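Prondcombe Laundry - notes from the Saturday staff meeting, June 25, 2022

Written up by me, Chunhua, from the back of three delivery notes, so shout if I've got you wrong.

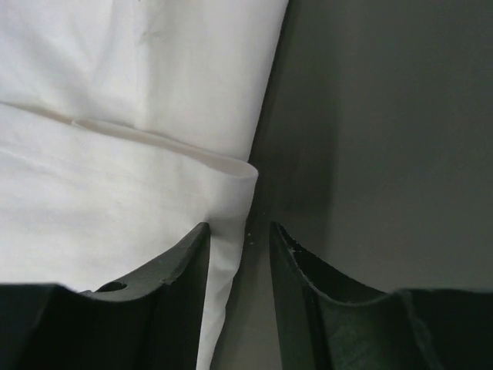
We started late (the kettle, again) and Kęstutis chaired. Apologies from the two drivers, who were still out on the Mavport run. Everybody else from both shifts was there, plus one of the Saturday lads who came in for the biscuits and ended up staying to the end!

Last meeting's notes were agreed, except that I'd put the new boiler down as "fixed" and I'm told the word should have been "looked at". Corrected.

1. How the folding arm is getting on

Most of the hour went on this. For anyone who was off, the arm we call Mushi has been on the flat work table for 4 weeks now, doing napkins and small cloths only. Kęstutis read out the count from the log, which was 1,321 pieces folded last week and 57 of those sent back for refolding by hand. Bristeva, who supplied it, are happy with that. The ironing end were less happy, as the 57 all landed on them and mostly on Thursday, when the hotel order was already behind.

We talked for ages about corners. When the arm picks up two layers instead of one, the fold goes on crooked and the next person has to shake the whole thing out and start again. I said I can usually tell by the second fold that it's going wrong, and I'd love to be able to stop it there instead of waiting for it to finish and drop the thing in the tray. Kęstutis said there is a pause button on the screen and we are all allowed to press it. Several of us had thought it was for the engineer only! So please do press it, and write the time in the log so it gets looked into.

Lint came up as well. The table is to be wiped down at every tea break, and whoever is on the arm does it. Use the pause first.

2. What it means for our jobs

I'm putting this down carefully as people asked me to. Kęstutis said no one's hours are being cut because of the arm, and he'll put that in a letter so we've all got it on paper. He was asked about next year and said he couldn't promise for next year. There was a bit of a silence after that one.

The night shift said they feel more like minders than folders these days, and that standing watching is harder on the legs than working, which I have to say I agree with - my knees were fine until May. We're getting two proper high stools. It was also said, fairly I think, that the wrists are better. I haven't worn my strap for a fortnight and I'm not the only one.

There was quite a lively bit about pay. If you're expected to run the arm, clear it and keep its log, then some of us think that's a different job from folding and ought to be paid as one. Kęstutis didn't say no. He's going to write down what the job is now and bring it to us before it goes any higher.

3. Training

So far 4 of us have been shown how to set it up in the morning, and all of us are on days. Nights want the same and they want it on their own shift, with nobody coming in on a day off for it. Agreed. Bristeva will be asked for a late session, and if they won't do one then I've said I'll stay on and go through it myself (paid, please, Kęstutis).

The sheet of instructions by the table is too small to read without glasses. Bigger one to be printed.

4. Tablecloths

The office would like the arm trying large tablecloths from September. The feeling in the room was that it's too soon. We left it that napkins need to go a full month with fewer coming back, and then we'll talk about it again.

5. Anything else

Fan in the pressing room still rattling. The car park gate code has changed, ask me. Somebody has left a very nice umbrella in the staff room, green with a wooden handle.

To do

Kęstutis - letter about hours, the written job description, ring Bristeva about the night session, order stools.
Me - bigger instruction sheet, new page in the log for pauses.
Everyone - wipe the table, press the button.

Next meeting to be fixed once the September rota is out, and I'll put the date on the board by the clock.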